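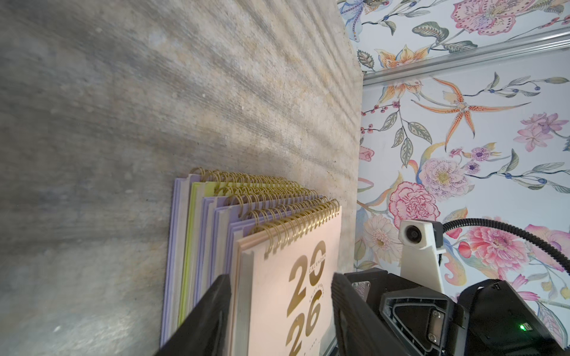
The pruning question from last month has an answer, and it's mildly embarrassing for those of us who spent the winter collecting. Jutar, trained on 232 episodes picked by hand-off error, does as well on the stacking task as the same policy trained on all 1,000. Most of what got thrown out was the easy stuff: one calendar, fingers square to it, a clean lift. The keepers look more like a whole fanned row of desk calendars held between two fingers, wire coils at slightly different heights, with lavender pages next to lime green next to more lavender. Where one calendar stops and the next one starts is a fair thing to be unsure of, and the policy is very unsure of it.

To the message quoted here:

> Did you prune by final success only, or by something along the way? We tried the first on the Buratmont arms and lost every recovery in the set. The policy became very confident and then very stuck. Also, does your score use the wrist views, the fixed view, or both? Ours disagreed so often that we gave up and averaged them.

By something along the way. For each episode we hold it out, run the half-trained policy over the recorded frames, and compare its predicted gripper path to what the operator did. High error gets the episode kept. Final success isn't in the score at all, so recoveries survive, and so does a certain amount of dithering - I've decided to call that diversity.
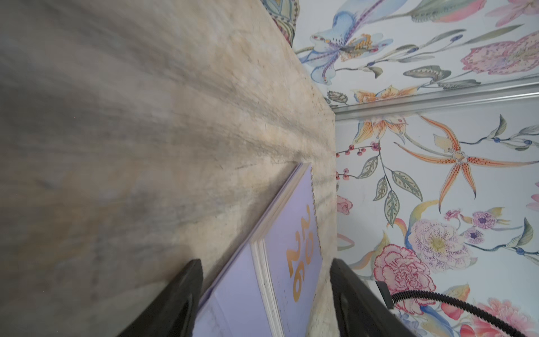 As for views, we score each one on its own and take the worst. Averaging was our first try too. A wrist view that's confused for half a second gets voted down by a fixed view that has no idea anything is wrong, and that half second was the part we wanted.

Caveats, before someone at Vestergaard sends them to me. We ran 4 seeds, and one of them is noticeably worse than the rest. Retraining the scorer every 8 epochs helps; doing it more often mostly helps the electricity company. And everything is two-arm work on flat goods. 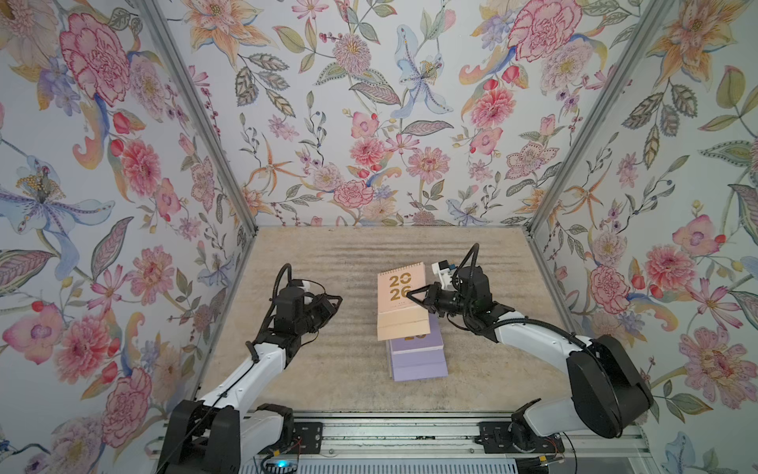
The scoring script is in the Dridamex repo under tools/prune. It expects both wrist streams to be the same length and will complain at you in a stack trace if they aren't. I have a fix for that, which I've been meaning to commit since January.

If you still have the Buratmont set unpruned, I'd like to run it through before you delete anything else.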